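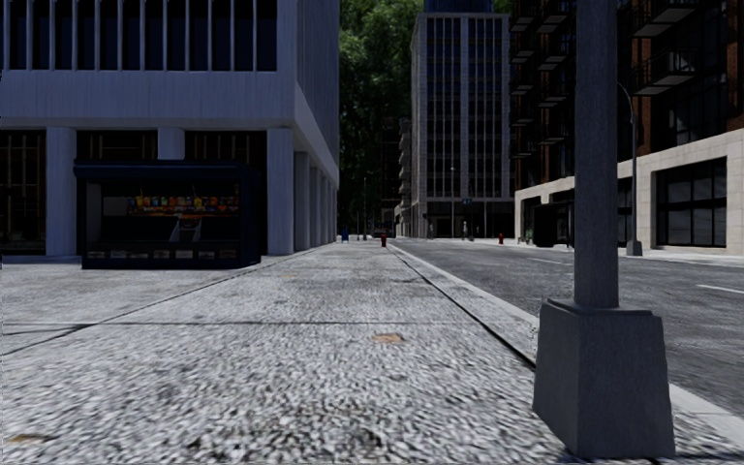
Pavement and kerb beside the road.

Search this site Search Go

Flindov VLF Receiver Network: progress report to the Villaseñor Fund
04/12/2025
By Zsófia Kerekes

We promised you 17 stations listening for the radio effects of solar flares. We have 11. The other six exist in the sense that we have paid for the aerials.

The working stations are doing well. Between them they have logged 77 sudden ionospheric disturbances, all checked by hand against the satellite X-ray record. Wenceslao Bautista did the checking. He threw out a further batch that matched nothing on the Sun but did match the lift motor at the Zudik site very closely. The aerial there has been moved to the far end of the roof and the lift no longer flares.

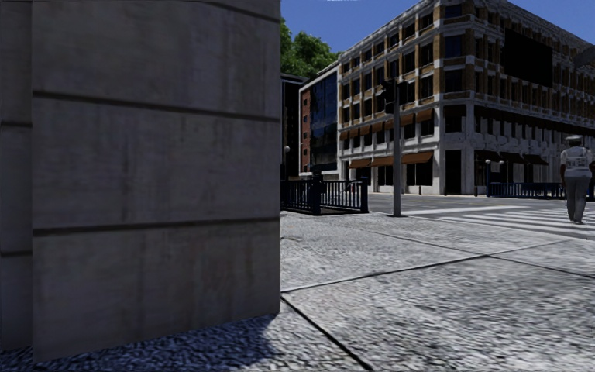 Concrete wall and cobbles, street side.

The Javix loggers remain a mixed blessing. In August their clocks drifted badly enough that two stations saw the same flare a quarter of an hour apart, a result we chose not to publish. All units now take their time from GPS, and the August data has been flagged and kept out of the totals.

Spending is on budget apart from cable, where we are 1000 euros over. The original estimate was mine and assumed that buildings have straight corridors.

Next quarter we will install four of the six missing stations and put daily signal plots on the public page. The last two need roof permission, for which we have now filled in the same form three times. We ask that the deadline for those two be moved to the end of August.

Page last updated by Z. Kerekes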